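Chapter 4
Keeping Things in Their Place

Every workplace has objects that must be found again. A paper, a frame, a small tool – each one needs a place, and the place needs a name. In this chapter we study how people decide such places, and why the decision is often changed later. 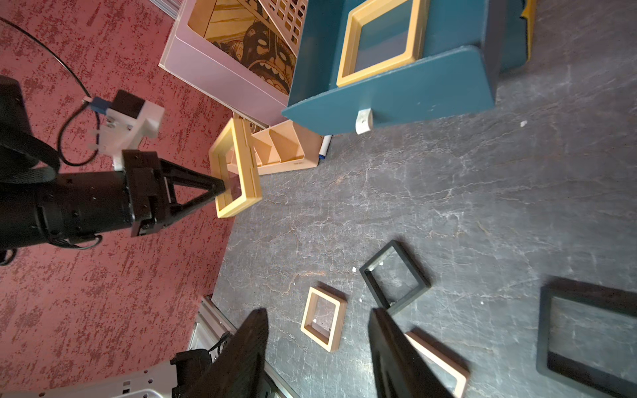
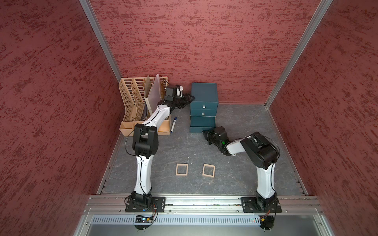
We begin with the town archive of Prinberg, which moved 4,000 folders into a new building in April. The archivist, Shiyu Zeng, first ordered them by date. Readers, however, asked mostly by family name, and 550 folders had to be moved again. After reading section 4.1, you should be able to explain the difference between a storing order and a searching order.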